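Plalham Wildlife Photography Project: Progress Report to the Cisneros Fund

26 June 2025

14 shares | 20 comments

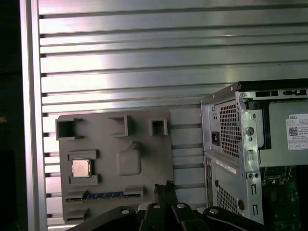 Fieldwork at the Kolturik wetland closed in May with 141 portraits of nesting herons accepted for the archive. Nearly 40 remain to be captioned. The traveling exhibit will open at the Wovela visitor center once printing is complete. Spending is within the approved budget, and no change to the grant terms is requested.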